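Hellorgate Vacation Rental Hosts – minutes of the spring meeting, Mon 22 April

I took the notes again, so if I got your question wrong, tell me and I'll fix it before these get filed. We had 44 hosts in the room, which meant extra chairs from the hallway and a late start.

First up was the listings count. Hellorgate now has 551 rentals on the Prultum site, and 115 of those are whole houses. The rest are mostly apartments and rooms over garages, plus the cabins out by Skototum. A couple of people asked if the cabins should count as ours at all. We went back and forth on that for a while (too long, if you ask me) and agreed to leave them in until December and then look again.

Next was cleaning fees. I said what I always say, that guests hate seeing a low nightly price and then a big fee at checkout. Several hosts with one-bedroom places said they can't fold it into the rate without losing the weekend crowd. Fair enough! We didn't vote. We did agree that whatever you charge has to be in the listing text too, up near the top where people will read it.

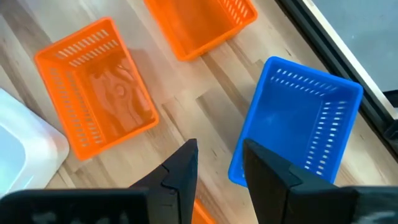 Then we got to minimum stays. The proposal was 3 nights over the summer for whole houses, with anything smaller left up to the owner. I liked it, and I voted for it, but there was real pushback from the hosts near the ferry, who get a lot of one-night bookings. It passed 26 to 18 as a recommendation only. Please don't tell guests it's a rule.

The Chrysikopoulos linen service sent over new prices. Sheets are going up a little, towels are staying put, and pickup moves to the morning. If your checkout is at eleven, you'll need to call them and work something out. I have the price sheet and can send you a copy.

Pets came up under other business – as they do every time. Most of us take dogs now, hardly anyone takes cats, and the deposit is all over the place. I offered to collect what everybody charges and bring a list to the next meeting, so please email me yours.

Still open from last time: the parking map and the late checkout wording. Both carried over.

We wrapped up a little after nine.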